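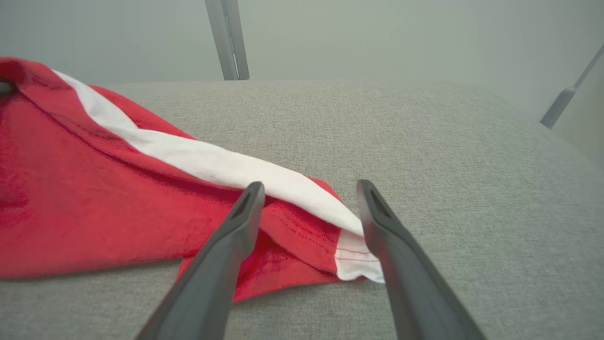 L'ourlet est le repli cousu qui termine le bord d'une pièce de tissu. Il empêche l'étoffe de s'effilocher, donne du poids au bas du vêtement et fixe sa longueur définitive. On le trouve sur les chemises, les jupes, les pantalons, mais aussi sur le linge de maison : torchons, serviettes, nappes et rideaux.

Nous utilisons des cookies pour mesurer l'audience du site. Accepter – Refuser – Personnaliser

Formation

L'ourlet simple s'obtient en repliant le bord une seule fois vers l'envers. Il convient aux mailles, dont le bord coupé s'effiloche peu, et aux tissus préalablement surfilés. L'ourlet double, ou roulotté lorsqu'il est très étroit, comporte deux replis successifs, de sorte que le bord coupé se trouve enfermé dans l'épaisseur. La hauteur du repli varie selon l'usage : 5 millimètres suffisent pour un foulard, alors qu'un rideau demande plusieurs centimètres.

Le faux ourlet emploie une bande de tissu rapportée, cousue endroit contre endroit puis rabattue. Il permet de conserver toute la longueur de la pièce. La bande peut être taillée dans la même étoffe ou dans une couleur contrastante ; le blanc sur rouge est un choix courant pour le linge de table et les vêtements de sport.

Piqûre et fil

À la machine, l'ourlet est fermé par une piqûre droite placée près du repli intérieur. Le fil est d'ordinaire assorti au tissu, mais une surpiqûre d'une autre teinte peut servir de décor, par exemple un fil rouge sur un bord blanc. Sur les mailles, on préfère le point zigzag ou la double aiguille, qui accompagnent l'élasticité. À la main, le point d'ourlet et le point invisible laissent peu de traces sur l'endroit.

Le nuancier du fabricant de fil Kirkico comprend 245 coloris, parmi lesquels le rouge écarlate 2043 et le blanc 2416. La mercerie Pimik les distribue en bobines et en cônes.

Entretien

Le linge associant rouge et blanc est lavé séparément lors des premiers lavages, car certains rouges dégorgent. On le retire du tambour dès la fin du cycle et on l'étend à plat ou par le bas. Les bords sont lissés à la main avant le séchage, puis repassés sur l'envers, en posant le fer sans le faire glisser afin de ne pas déformer le repli.

Pliage

Une pièce froissée se plie mieux une fois secouée et étalée. On repère d'abord les ourlets, on superpose les bords parallèles, puis on rabat le tissu vers le centre.

Voir aussi : biais, parementure, surjet, lisière.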